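Koltham has approved a purchase of equipment for its kitchen manipulation program, with the order split into two phases. The first covers a multi-fingered end effector, spare finger assemblies and replacement cabling. The second, a further arm, is deferred until August pending a review of maintenance costs.

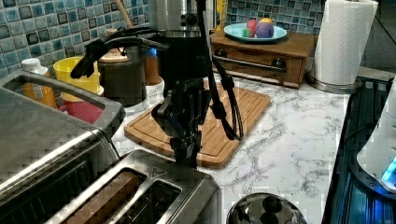 Delell Oksanen

The approval, dated 2022-12-13, follows a comparison of two supply routes. Under the first, Koltham would buy the hand, mount and controller from a single vendor on a fixed service contract. Under the second, it would buy the hand alone and have the mounting plate machined at its Idstead workshop. The company chose the second route. The plate drawing is complete and will be released with the order.

Consumables account for a larger share of the plan than in earlier years. The budget allows 247 fingertip covers and 64 cable ties of the reusable type, both held in stock at Idstead. Cable routing is listed as a separate line for the first time – it was previously charged to general repairs. Service intervals for the finger joints are set at 2,000 operating hours, with an inspection of the screws at each interval.

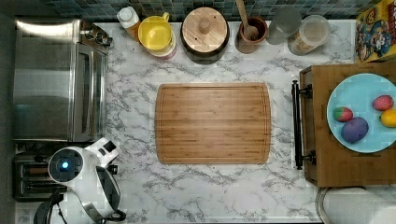

**Automation / Procurement**

Countertop stations will keep their present footprint. The plan rules out new benches in either phase and directs the remaining funds to sensing, calibration and spares. Bids for the sensing package must state unit price, lead time and the cost of recalibration after a change of mount. Bids that quote a bundled price will be returned.
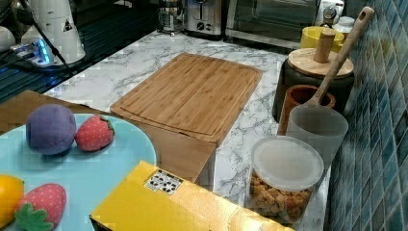

Calibration is budgeted per station, with three stations in the first phase. Each allocation covers printed markers, a reference target and the labor to record positions after any move. Props are handled under a separate line and reordered by type, so toy fruit such as the strawberries, plum and lemon on the blue plate is not charged to calibration. Printed labels like the small black-and-white one on the yellow box are charged there, including reprints.

Delivery of the first phase will be made to Idstead, where the hand will be fitted to the plate before it goes to a station. The second phase requires a new approval and carries no reserved funds.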